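4.2 Data collection

We recorded 1,839 demonstrations of a phone charging task on a bimanual workstation. Both arms are fixed to the edge of a wooden table, and each is driven by its own leader arm. Kwadwo Korletey and Jean Buchanan did all of the teleoperation. A demonstration covers picking up the handset, passing it between grippers, and mating the cable.
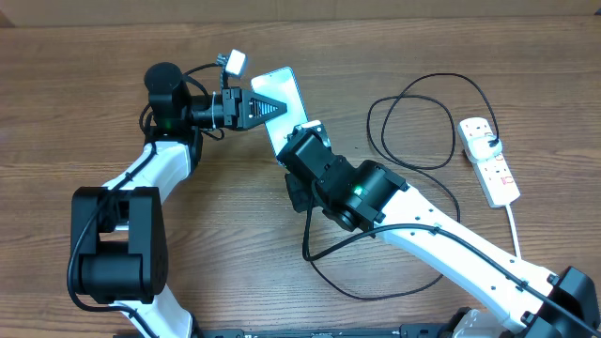 Figure 4. Workstation with a smartphone between the two grippers. The power strip is at right.

We set aside 43 demonstrations for validation and trained the Zelel policy on the rest. Phone position and cable layout were changed between demonstrations. 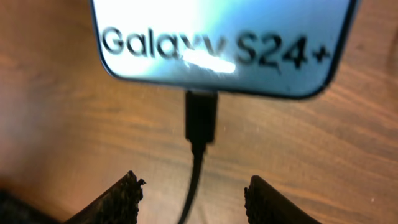 Cable localization is the hardest part of the task for a policy that sees only the overview camera. The cord is thin, and the arms often hide it. The wrist views help at close range, where the plug and both fingertips can be seen together. They also bring problems of their own. Glare on the lit screen can wash out part of the model name, as it does near the "xy" in "Galaxy S24+", so we did not use screen text as a cue for orientation. The policy receives the full wrist image with no cropping. 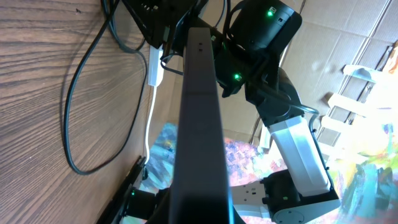
We compared Zelel with the Drummond baseline using the same demonstrations and the same training schedule. Each policy was trained with 4 random seeds. The baseline uses the overview camera alone, while Zelel takes that view plus 2 wrist views. All other settings were left unchanged and are listed in Appendix B.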